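Rovudell Grasp Planner for Cloth and Soft Goods

6 min read

Rovudell is a planning and perception package for two-finger grippers that have to pick up fabric. It takes video from a wrist or tool camera, finds the garment or towel, proposes a grasp and passes a path to the arm controller. It runs on a single workstation and doesn't need a depth sensor.

The package is made by Soltance and has been in use at customer sites since July. The same software handles recordings from hand-held grippers and live runs on an arm, so a grasp model trained on one can be tried on the other without changing the file format.

What the perception module does

Most cloth detectors are trained on plain tables. Rovudell is trained on beds, sofas and floors as people leave them, with one fabric lying on another. The module labels each cloth surface separately and keeps the label through folds. A knitted garment on a checked blanket is treated as one item, even where a cuff has crumpled over itself or where a plain section gives way to a patterned one. Edges, hems and ribbing are marked as likely places to take hold.

Wide-angle lenses are supported. The lens model is applied to the grasp points and leaves the picture itself alone, so nothing is lost towards the corners. Calibration uses a printed board and has to be repeated whenever the camera mount is moved.
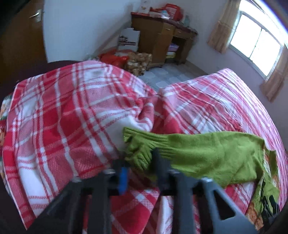
What the planner does

For each item the planner scores a set of grasp points and sends the best to the controller. The score takes in the thickness of the fold, the angle of approach, the clearance on both sides of the fingers and the chance of picking up the layer underneath. Each of these can be given more or less weight in the settings file. The defaults suit knitwear, towels and light bedding. Heavy quilts need a wider jaw opening than the defaults allow, and we suggest starting with the quilt profile supplied.

If no point passes the threshold, the planner asks for a new view. After 2 failed requests it stops and writes the reason to the log. It won't lower the threshold by itself — that setting is for the operator.

Hatice Altıntaş, who leads the planning work at Soltance, wrote the layer check that ships with this version. It compares the cloth between the fingers with the cloth around them and raises a warning if the two look alike. Plaids and stripes used to set it off too often. The check now follows the direction of the pattern as well as its colour, and can be switched off for single-layer work.

Working with fast movement

Recordings made by hand are rarely steady. The tracker accepts blurred video and gives each item a confidence value, which falls as the blur gets worse and recovers when the picture sharpens. Items are not dropped during a fast lift unless the value stays low for longer than the limit set in the project file.

The tracker runs at 60 frames a second on the recommended hardware. Slower machines can skip frames, and the log notes where this was done.
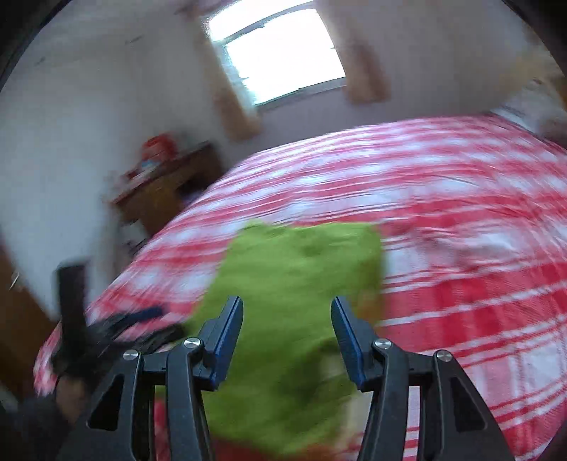

Rovudell estimates grip state from the picture alone, with no force reading. The estimator looks at the gap between the fingertips and at the shape of the fabric on either side of it, then reports open, partial or full. A towel bunched above the fingertips and hanging down between the arms, with cloth filling the gap, is the kind of view it should report as full. Thin fabrics are harder, and the partial state will come up more often with them. Sites that have a force sensor can feed its signal in through the Babić plug-in, and the estimator will use both.

Included in the package

Perception module with trained cloth models
Grasp planner with knitwear, towel, bedding and quilt profiles
Grip state estimator
Log viewer and replay tool
Calibration board, printed on rigid sheet
Controller bridge for Grorton arms

The replay tool opens any recording next to the planner's choices and lets the user step through them. Grasp points can be moved by hand and saved as corrections. The trained models were built from 3,000 recordings, and a site can add its own corrections on top without sending any video to Soltance.

Requirements and ordering

A workstation with a supported graphics card is needed, along with one colour camera fixed to the gripper. The arm is not included. Arms other than Grorton can be connected through the open bridge, though the user has to supply joint limits and a stop signal.

The order code is 203. Licences are sold per workstation and include updates for the life of the version. Questions about lens models and custom profiles go to Isabelle Lévesque on the support desk — please attach a log file and the project settings.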